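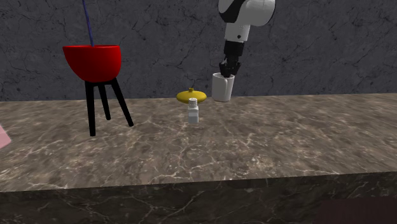

4 Die erste Greifübung: Becher und Schale

Schön, dass Sie bis hierher gekommen sind! Die Simulation ist eingerichtet, der Arm ist angemeldet, und nun darf endlich etwas bewegt werden. Nehmen Sie sich für diesen Abschnitt ruhig eine halbe Stunde Zeit und lassen Sie den Kaffee nicht kalt werden – der Trokimo-Arm läuft Ihnen nicht davon.

Wir arbeiten in der Küchenszene »Astmont«, die jeder Lizenz von Trokimo Studio beiliegt. Auf der Marmorplatte finden Sie unter anderem eine rote Schale auf einem schwarzen Dreibein, einen kleinen weißen Streuer und einen weißen Becher. Der Becher ist unser Übungsstück, alle anderen Gegenstände bleiben vorerst stehen, wo sie sind.

4.1 Den Becher von innen greifen

1. Öffnen Sie die Szene über Datei > Szenen > Astmont und warten Sie, bis die Statuszeile »Bereit« meldet. Beim allerersten Laden kann das etwas dauern, weil die Steinoberflächen berechnet werden.

2. Wählen Sie im Feld »Ziel« den Eintrag Becher und als Griffart »Innengriff«. Die beiden Finger zeigen dann senkrecht nach unten und tauchen in die Öffnung ein.

3. Stellen Sie die Anfahrhöhe auf 115 mm. Wer lieber vorsichtig beginnt, nimmt 200 mm, der Arm fährt dann einfach einen etwas längeren Weg.

4. Setzen Sie die Spreizung der Finger auf 44 mm und bestätigen Sie mit »Übernehmen«.

5. Klicken Sie auf »Einzelschritt«, bis die Fingerspitzen im Becher verschwunden sind, und danach auf »Greifen«.

6. Heben Sie den Becher ein kleines Stück an. Ein paar Millimeter genügen völlig.

Hinweis: Der Henkel zeigt in unserer Übung nach links. Haben Sie den Becher vorher gedreht, müssen Sie den Griff nicht neu anlernen, denn beim Innengriff spielt der Henkel keine Rolle. Beim Außengriff (Abschnitt 6) sieht das leider anders aus.

Achtung: Der Becher steht nahe an der Rückwand. Schalten Sie die Kollisionsprüfung bitte nicht ab, auch wenn die Bewegung dadurch ein wenig gemächlicher wirkt. Und übertragen Sie ein Programm erst dann auf einen echten Arm, wenn es in der Simulation ohne Meldung durchgelaufen ist.

4.2 Den Becher versetzen

1. Ziehen Sie die Zielmarke auf die freie Fläche im vorderen Bereich der Platte.

2. Prüfen Sie in der Seitenansicht, ob die Bahn über dem Streuer verläuft, falls Sie den Becher nach links führen möchten.

3. Starten Sie mit »Ablauf« und lassen Sie den Becher mit »Lösen« wieder frei.

Erscheint die Meldung 1673, liegt die Zielmarke zu dicht an der Plattenkante. Schieben Sie sie etwas nach hinten und starten Sie noch einmal.

Besitzer des älteren Vallell-Greifers wählen in Schritt 2 von Abschnitt 4.1 bitte zusätzlich das Profil »Kerr«. Den Tipp verdanken wir Gillespie Jardine aus unserer Anwendungsberatung.

Stand dieses Abschnitts: 2. September 2020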